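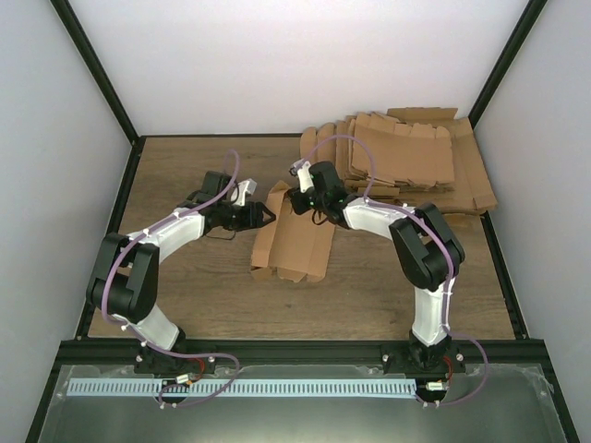 Prepared by Dorothy Ashworth and Ilir Tomić, Facilities Documentation
January 2022

Section 4. Storing Flattened Cardboard Before Collection

Flattened boxes shall be kept in the Trudis holding bay until the scheduled pickup. Staff who have not completed the bay orientation should ask the shift lead for assistance.

1. Remove packing slips, foam inserts and plastic film from each box.
2. Slit the bottom tape and press the box flat along its original folds.
3. Place larger sheets at the bottom of the stack. Turn every tenth sheet a quarter turn.
4. Stop when the stack reaches 40 inches. Begin a second stack at least 10 inches from the first.
5. Record the bay number and the time on the Clorketti log sheet.

Note: Waxed or food-soiled cardboard is not accepted. Place it in the general waste container and mark the log sheet "W."

CAUTION: Do not lift a strapped bundle by the strap. Bundles over 220 pounds must be moved with a pallet jack.

6. Close the bay gate and confirm that the aisle to the fire door is clear.

If a pickup is missed, call extension 272 before noon on the next working day. Do not move the stacks outdoors.

Related sections
Section 3. Opening Incoming Cartons
Section 5. Strapping and Labeling Bundles
Section 7. Mathebula Pallet Jack: Daily Checks
Appendix B. Log Sheet Codes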